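From: Thilini Kanagaratnam
To: workplace-change list
Date: 15 September 2023
Subject: Re: [workplace-change] What happens to the packers?

Patricio Ocampo wrote:

> We are told the Holtine arms will take over the "simple lifts" on our
> returns line by spring, and that staff will move to "higher value
> tasks". Has anyone on the list been through this? What are the higher
> value tasks? I have asked twice and got the same slide back both times.
>
> Patricio

Patricio,

I've seen that slide. Ours had a sunrise on it.

I work at Flasorine, returns and repacking, mostly soft toys and whatever the customer put in the box with them. We had the talk last year. There were 20 of us on the benches then and there are 16 now, and in fairness to management the four left of their own accord, two of them to Escobar for better money and a canteen that does hot food.

The higher value tasks, in our case, are these. You show the machine how to do your old job. You also do your old job. The rate for the second did come down, from 45 boxes a shift, though it took Catalina Aravena and a very long meeting to get that in writing. Get yours in writing before the kit arrives. Afterwards everyone is terribly busy.

The showing part is odd work. You pick a toy up and put it in a box, then take it out and put it in again, and somebody from Pirka asks if you could do it a bit more normally. I have been packing for nine years and had no idea I had a normal. Tadeo Gallardo was told his left hand was "inconsistent". He has asked for this to go on his appraisal.

What changed most was the talking. You used to be able to chat across the bench. Now half of us are on showing duty at any one time and you feel daft gossiping while you repeat the same lift. 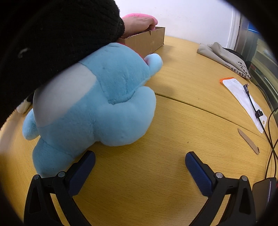
The other thing to ask about is grading. Our pay bands were built on speed, and you can't be fast while you are being a good example. Amber Dekker lost her top band for a month before payroll worked out that she had been moved to showing for most of it. She got it back, with an apology addressed to someone else.

As for whether the arms can do the simple lifts, ask which lifts they mean. On our side a hard box with square corners counts as simple. A big floppy toy doesn't, and we get a lot of those. The last date I heard for the floppy ones was "phase three", and I haven't met anyone who has seen phase two.

I can send you the wording we agreed on rates and bands if you write to me off list. It runs to a page and a bit, and the bit is the useful part.

Thilini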